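Nurska Two-Arm Bench Kit
Sold by Astmont, in stock, ships on a pallet

Okay, I've been wanting to write this page for ages, because the Nurska is the kit I use myself and I get a bit carried away talking about it! It's a pair of arms with parallel grippers, two base plates, all the cables and the control software, and it's meant for people who want to try household-type jobs on a tabletop (drawers, boxes, small food items, that kind of thing).

What you get:
2 arms, white, with base plates
2 parallel grippers
Cable set and power supply
Software license, no yearly fee
3 months of phone help, mostly from me

Setting up took me one long afternoon, and most of that was me being fussy about where the plates went. Bolt them down before you do anything else. I didn't the first time and had to teach every position over again, which was a very dull evening. The table isn't included, so pick a heavy one, and leave yourself more space behind the bases than you think you need for the cables.

The grippers are the part I like best. You can set how hard they close on a scale up to 100, and I keep mine way down for anything soft. For bread I'd start low and creep up! Drawers are a good first project too, since you find out fast whether your pull is straight, and if it isn't you just nudge the path a little and go again. I'd get comfortable with one arm before you bring in the second.

My usual practice job is the drawer and the roll, with a plain little wooden cabinet on the table.

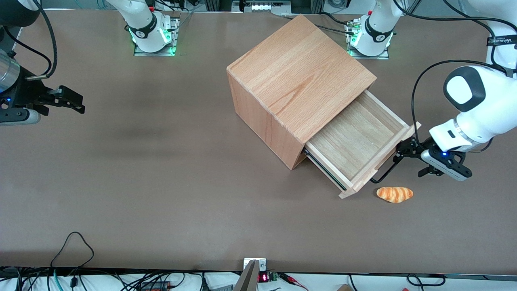 Jiahui Shi: We've had the Nurska since April and the drawer work is fine, but the manual really skimps on running both arms together. I had to call twice before ours would take turns properly. Please add a chapter!

Fair point, Jiahui, and I'm writing that chapter now. It'll go out free to everyone who has the kit.

Spare finger pads come in packs, and Cikodov makes a softer set that fits with the same screws. The full kit is $3,000 with a 90-day return window, and you pay the shipping back. Call before 4 p.m. if you want to catch me at the bench, or leave a message and ask for Rozália Illés.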